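August 14, 2023
Notebook, gripper bench, Brodavdale lab

Finally a proper result on the blank-start idea! Writing it down while it's fresh.

Quick recap for anyone dipping in. The policy from the Mivville set does well once the object is large in view, but it dithers at the start of an episode when there's hardly anything to look at. My hunch was that it had never seen enough nearly blank views with the fingers open, so it treats them as noise. So we added 300 short clips recorded with the hand-held gripper, fingers open over plain surfaces, and retrained with everything else left alone.

Old policy: 62 clean starts out of 106. New policy: 11 failures in the same 106 trials, so 95 clean. I ran the count twice. Same start poses, same seed list, same lamp settings. I really didn't expect that much from clips where so little goes on.
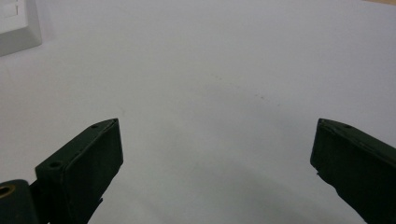 Open fingers over white, from the gripper camera. Note the chipped edge on the right finger.

Which brings me to the bit I like most. I'd been planning to mask the fingers out of the input, and now I don't want to. With them masked, the gain shrinks to nearly nothing (only ran a small batch, will repeat properly). I think the model uses the tips as a ruler: where they sit, how wide the gap is, how the soft shadow between them changes as the hand comes down. On a pale surface that shadow may be the best height cue going.

Worry: the two tips don't match any more. The right one is rougher than the left, so the policy could be learning our particular wear. If we swap in fresh fingers and the score drops, we'll know. Keep the old pair, please don't bin them!

Also the Durrani loader still drops the first few images of each clip. Patched locally, not pushed yet.

To do
- masked run again, full 106
- fresh fingers, same seeds
- try the Colorska mats instead of white, see if the shadow idea holds on a darker surface
- plot gap width against approach height
- write-up draft for September, if the masked run agrees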